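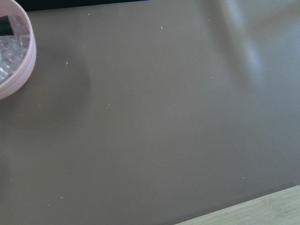

Pink tub, plenty of table.

1/ My local, the Garinora, now charges £16 for a drink with a leaf in it. I've decided to stay in and become the sort of person who owns a strainer.

2/ Started in February with a second-hand book of 197 recipes. Most of them want a bottle you'll use once and then dust until you move house.

3/ Bought a bottle of Fludulix for one of these. Tastes like a cough sweet left in a coat. Seven more drinks in the book call for it, apparently by an author with shares.

4/ My neighbour's advice was to spend less on the spirits and more on the ice. My neighbour also puts ice in red wine, so I took half of it. 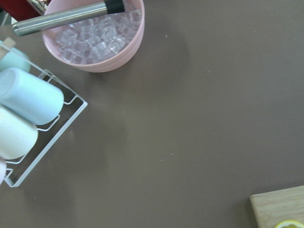
5/ Sums so far: the spare shelf is full, the bus fare is saved, and I'm still somehow down on the month. The pub did at least include the chair.

6/ Had people round. Made a proper menu, 8 drinks, handwritten. Everyone asked for a gin and tonic – one asked if I had any squash.

7/ Went back to the Garinora to compare. They've put it up again. The leaf is bigger, to be fair.

8/ Anyone want most of a bottle of Fludulix? Collection only.

625 likes · 16 reposts · 197 replies

Contact · © Jullimach · Back to top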